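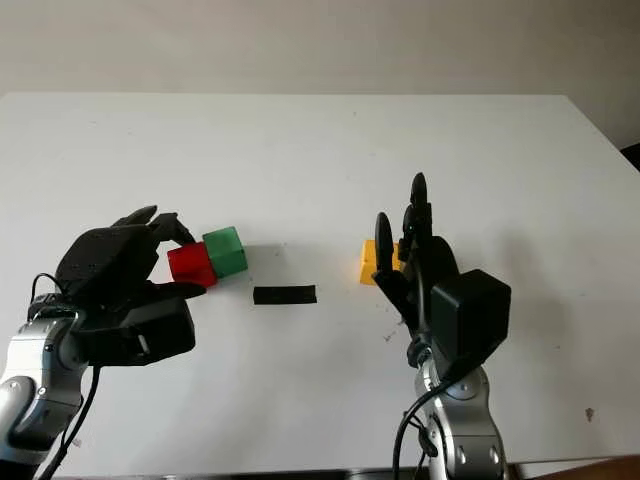 Chapter 3: Sorting Small Things on a Big Table

Search this book Enter keyword Go

I learned to sort on a plain white table, and I still think it's the best surface there is. Put a red cube and a green cube next to each other on white and your eye goes straight to them. Put the same two on my old kitchen tablecloth (flowers, vines, a whole parade of birds!) and you'll spend half your morning squinting.

In the last chapter we talked about shelves and bins. Now we get to the fun part — touching things, moving them, deciding what belongs with what. When I ran the block room at Riscombe one June, we had 400 pieces in a single tub, and I was sure I could sort them all before lunch. I got through 22. I kept stopping to ask myself silly questions. Does a flat black bar go with the cubes, or does it get its own pile? If two blocks are touching, are they already a group?

Those questions are pretty much what this chapter is about, so please don't rush past them. We'll start with color, the rule most people reach for first, and then try shape, which gets messy fast. After that I'll show you the Pralto method, my favorite, where you work with just two pieces at a time and leave everything else alone until you've made up your mind.

Before you read on, clear a table. Pick out two cubes in different colors and one piece that's long and low, and set them near the middle with plenty of bare space on every side. Keep your notebook handy — you'll want it for Section 3.2.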